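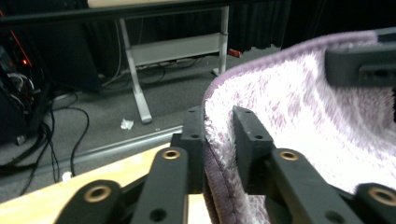 Piluvel Kilow 9 e-reader review

The Kilow 9 is the second e-reader from Piluvel, and the first one the company has sold outside its own web shop. I bought mine from Letgate in June and have used it most days for the past 4 months, mainly for novels in the evening and PDF manuals at work.

Design and screen

It is a plain grey slab with a thicker edge down one side, where the page buttons are. The back has a slightly rough finish which picks up less grease than my old reader did. I can hold it in one hand for a chapter or so before I want to swap over.

Text is sharp at every size I tried. The front light is even apart from a faint shadow along the bottom edge, which I only notice with the room lights off. The warm setting goes a deep orange at the top end and I keep it at the halfway mark.

Software

Setting up took a few minutes. You choose a language, join the wifi and sign in, or skip the account and copy books over by cable. I skipped it. The home page then shows a large grey box asking you to sign in, and there is no setting to remove it.

I loaded 470 books in one go. The reader needed most of an evening to index them and was slow to turn pages while it did so. Since then it has been fine. Search is quick, but sorting by series only works if the file details are tidy, and plenty of mine are not.

PDFs are the weak point. Small pages are readable, but anything laid out in two columns has to be zoomed and dragged, and the zoom level is lost when you close the file.

Battery

I charge it every three weeks or so with wifi off. Leaving wifi on cuts that by more than half. The charging port is USB-C and there is a cable in the box, but no plug.

The case

Piluvel's own case is overpriced. I went for the Benavides folding cover, which fits well and wakes the screen when opened. The magnet is a bit weak and the cover can flap open in a bag.

Verdict

A good reader for ordinary books, with decent buttons and a clear screen. If you mostly read PDFs, look for something larger. I would also wait for an update to the home page if adverts for an account bother you.

Score: 4 out of 5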